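Protokoll der Arbeitsbesprechung Textilablage, Standort Kelitz
Datum: 16. Feb. 2020
Anwesend: Solène Bodin (Leitung), Gaspard Royer, Wendy Bunting, Stepan Savchuk (Protokoll)
Entschuldigt: Solange Mallet

TOP 1 Faltplatz: Korb und Stapel

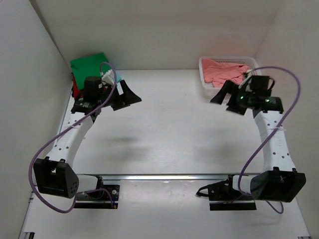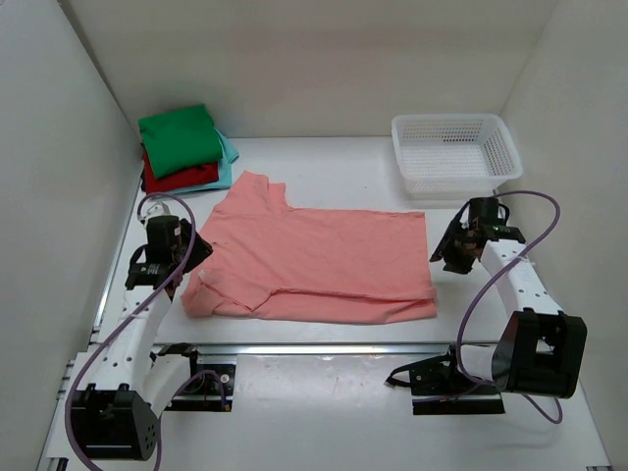

Abb. 1 und 2: Faltplatz mit weißem Kunststoffkorb. Abb. 1: lachsrosa Stoffteil im Korb; Abb. 2: Teil ausgebreitet, Korb leer.

Royer hält fest, dass die Anordnung beizubehalten ist: Korb hinten rechts, Stapel hinten links, Mitte frei für das zu faltende Teil. Bunting weist auf den geringen Abstand zwischen Stapel und ausgebreitetem Teil in Abb. 2 hin. Bei größeren Teilen sei mit Überlappung zu rechnen.
Beschluss: Das Teil wird vor dem Falten glattgezogen und bei Bedarf nach vorn versetzt. Der Stapel bleibt liegen.

TOP 2 Stapelbildung

Savchuk merkt an, dass in Abb. 2 die hellblaue Lage rechts unter der dunkelroten hervorsteht und das grüne Teil leicht verdreht aufliegt. Bodin sieht darin keinen Mangel, solange der Stapel nicht in die Mitte ragt. Royer widerspricht und verlangt bündige Kanten an der Vorderseite. Keine Einigung, Wiedervorlage im April.

TOP 3 Beschaffung

Für die Außenstelle Milbridge werden 3 weitere Körbe mit gelochten Wänden benötigt. Das Angebot von Bosman liegt vor, das von Hikomo steht aus. Kostenrahmen: 300 Euro, Lieferung eingeschlossen. Bunting holt das fehlende Angebot ein.

TOP 4 Verschiedenes

Die Faltanweisung für langärmelige Teile (Blatt 2) ist überholt. Mallet wird um eine Neufassung gebeten; Ärmel sind darin vor den Seitenkanten einzuschlagen.

Für das Protokoll: Savchuk
Verteiler: Anwesende, Mallet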